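Nov 26, 2021 - packaging bench

Drop rig back up after the bearing swap. Ran the Prado pulp trays first, 26 drops, all flat face. Two corner cracks, both on the side with the thin wall. Mylene thinks the mold is wearing there and I agree, the wall looks starved. Emailed Domport for a fresh batch, no reply yet.

Compression on the double wall board. Peak 1,782 N on the dry set, 1,363 N on the set that sat in the humidity cabinet. Bigger gap than in March. Cabinet door seal is suspect - I could feel air at the bottom hinge - so don't quote the second number to Skosteck until Gaurav has looked at it.

Foam is still the thing to beat for glass but the mess is awful. Crumbs stick to everything, including the load cell plate, and I had to re-zero after wiping it down. Want to try molded pulp dividers with a taller center wall next. Drawing is in the Prerkier folder, rev 2, ignore rev 1 (slot width is wrong). 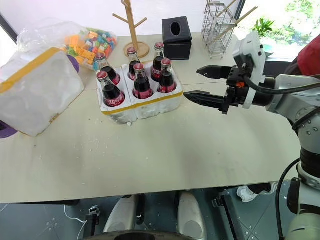

Six-bottle foam carton, yellow tape on the edges. Crumbs on the table.

Glue line on the pulp samples: hot melt lets go when the board is damp. Starch glue holds but takes forever to set, and the clamps left dents. Try wider pads.

To do
- chase Domport for trays, ask wich mold they came from
- Gaurav: door seal, and the log file for the cabinet
- Mylene has the good calipers, get them back
- order blades, we are down to the last pack
- label the damp set properly, my pencil marks are fadng

Left the last damp set in the cabinet overnight. Please don't open it.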